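Friday, February 21, 2020

Bag bench, clear totes from Dredis. Opened one on the white table to see how it stands before we order more for the Skidisero kits. The plastic creases badly on the left wall and the overhead light makes it hard to judge the seams.
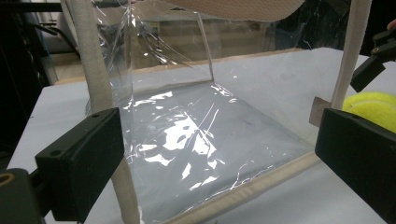 Notebook 4, p. 46

Flat bottom sits fine. Beige binding and straps are the part I like – keep those. The film is the problem. Ask Plitent for a heavier sample, same size, and leave it unfolded for 9 days before comparing. Old stock from September goes back on the shelf for now.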